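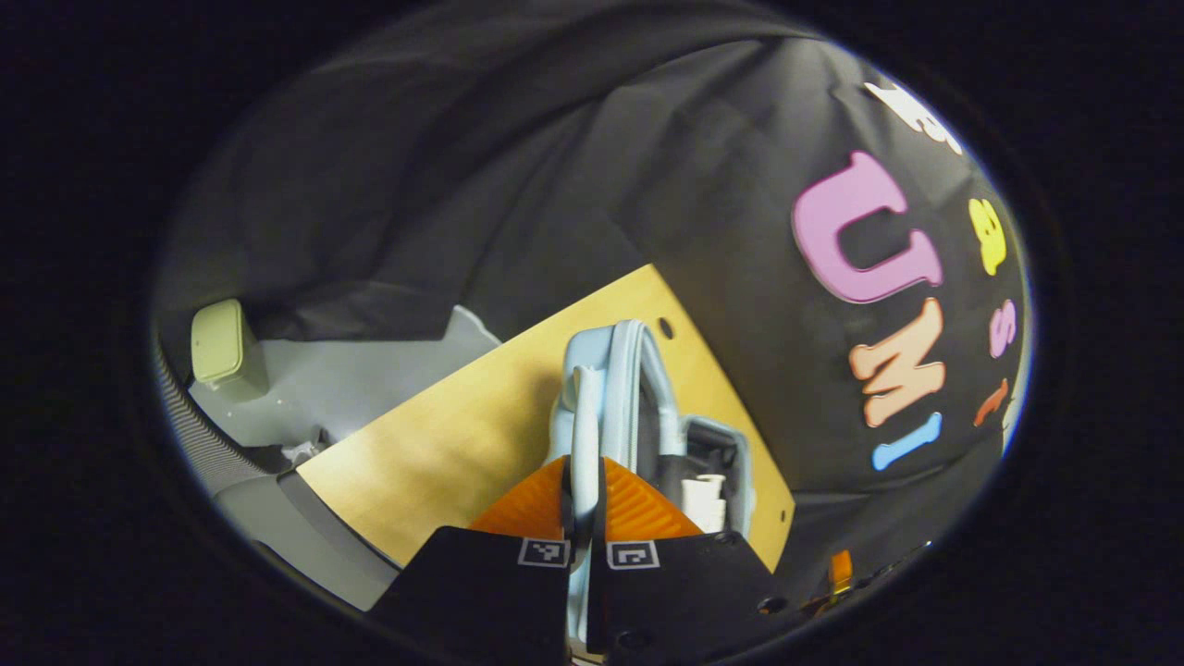
Search for a topic
Search

Where Did Our Alphabet Come From?

By Éabha Flanagan
08/07/2025

12 shares
3 comments

Say your name out loud. Now write it down. You just did something amazing! You took sounds, which vanish as soon as you make them, and turned them into shapes that stay put. People have been doing this for thousands of years, and the story of how they figured it out is a really good one.

The first writing was mostly pictures and signs for whole words. In ancient Egypt, writers learned hundreds of signs called hieroglyphs. There were birds, snakes, eyes, feet and wiggly water. Some stood for words and some stood for sounds, and it took years of school to learn them all (imagine the spelling tests!).

Then, nearly 4,000 years ago, somebody had a brilliant idea. What if each sign stood for just one small sound? Then you would only need a few dozen signs to write anything you could say.

Take the letter A. It began as a drawing of an ox's head, with two horns on top. Over time people drew it faster and simpler, and it got turned onto its side, and later it ended up with the horns pointing down. Write a big capital A and flip your paper over – there's your ox!

The letter M started as waves of water. You can still see the ripples. And O came from a drawing of an eye.

Sailors and traders called the Phoenicians carried their alphabet all around the Mediterranean Sea. They only wrote down consonants, so a word like "cat" would have been "ct." The Greeks borrowed the letters and used a few of them for vowels. The first two Greek letters are alpha and beta. Put those together and you get the word "alphabet"!

The Romans shaped the letters some more, and most of them look just like the capitals we use today. But they had no J and no W. Those joined much later, so J is one of the babies of the family.

Try it yourself: pick the first letter of your name and think of something that starts with it. Draw that thing. Now draw it again with fewer lines, and again with fewer still, until you can make it in three quick strokes. My friend Tomás turned a turtle into a bump with a dot, and I love it.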